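Desk & Drawer > How-To > Clearing Off a Desk

Every desk in the world has a natural resting state, and it's a heap. Mine held 38 pens, of which 3 wrote. Set aside an afternoon, and don't start with the drawers. Drawers are where afternoons go to die.

Step 1. Take everything off and wipe down the top. Then put back only what you touched this week. 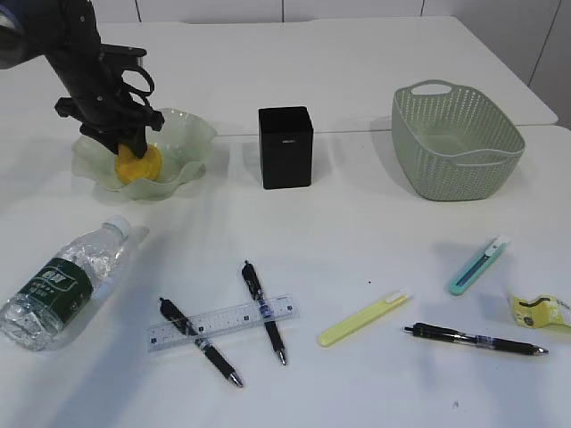 A bowl and a black box, toward the back.

Step 2. Give each kind of thing one home. Pens in a cup, loose bits in a basket, snacks in a bowl if you must snack. I bought a Plorent divided tray for this and spent a month filing paper clips by mood. Skip the tray. 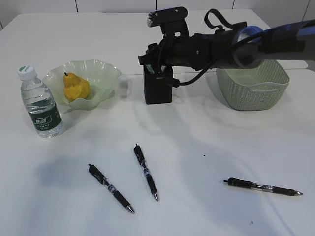 Water, pear, pen holder, basket, three pens.

Step 3. Test every pen on scrap paper. Scribble for a slow count of five. If nothing comes out, it goes. You will want to keep the one from the bank. It goes too — the bank has 600 more.
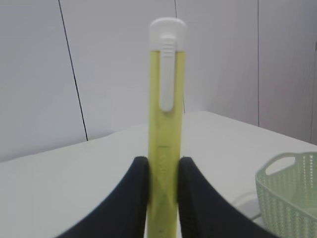 Kamora wrote in to say that highlighters deserve a harsher test than pens, as a half-dead one will still make a mark and you'll keep it for years. Try yours on a printed page, and if you can't see the color at arm's length, let it go.

Step 4. Deal with the paper. Sort it into "pay," "file" and "why." The last pile will be the tallest. Recycle it without reading, or you'll be there until supper.
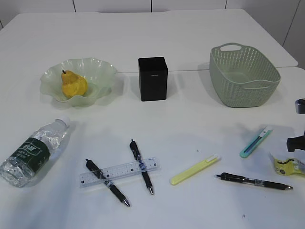 Step 5. Do a two-minute sweep before you quit each day. I have kept this up since April, apart from the days I didn't.

Filed under: Tidying Up, Home Office, Small Jobs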